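Teaching by Demonstration: Handout 5
Course leader: Angeliki Zacharopoulos
Revised May 2023

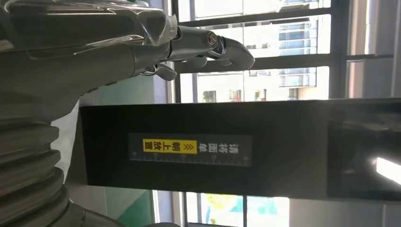 Figure 1. Wrist camera view during the waybill task, with the hand over the black panel and its label.

1. What this session covers

In the last session we looked at programming an arm point by point. This time the robot is shown the task by a person, and the recording is used to train a policy. There are two ways of doing it in this course: guiding the arm by hand, and driving it from a distance with a glove or a controller. We use the waybill task for both. A parcel is picked up, turned if need be, and put down with its waybill facing up.

The label in Figure 1 gives the same rule in Chinese: 请将面单 ("please place the waybill") and, in the yellow block, 朝上放置 ("face up"). It was written for people. The policy does not read it, so the rule has to come across in the demonstrations.

2. Guiding by hand

The arm is put into its free mode and you move it yourself. Joint angles are recorded directly, and you can feel when the wrist is close to its limit. It works well for reaching and placing. It works badly for a hand with several fingers, as you cannot move the arm and curl the fingers separately with only two hands. Your own hands and sleeves also end up in the wrist video, and the policy may learn to rely on them.

3. Remote control

The operator wears the glove and watches the wrist view on a monitor. Finger movements are mapped to the robot's joints. Human and robot fingers differ in length, so the mapping is never exact and new operators tend to close the hand too early. Practise the grasp on the foam block before you record anything.

You will have no sense of touch. Watch the fingertips and slow down before contact. Prodromos Athanasiadis will go through the Viltus glove settings at the start of the lab; please don't change the scaling values afterwards.

4. Light and the wrist camera

Look again at Figure 1. There is a large window behind the panel, and the dark glass screen at the right has a bright reflection in it. Daylight like this changes over a session, and a policy trained only on morning recordings may do poorly later in the day. Spread your recordings out – do not make them all in one sitting.

5. Recording rules

Each group hands in 200 demonstrations, 40 of which are kept back for testing. Start every recording from the home pose. Vary where the parcel starts and which side is up. If you drop it, stop and mark the recording as failed. Do not delete it. Recoveries, where you fumble and then correct the grasp, are worth keeping and should be tagged "recovery".

Last September's group handed in 119 usable recordings, nearly all with the parcel in the same corner. Their policy reached for that corner wherever the parcel was.

6. Before the lab

Read the Tsolakis notes on action chunking, first part only. Write a short paragraph on which of the two methods you would choose for the waybill task and bring it with you.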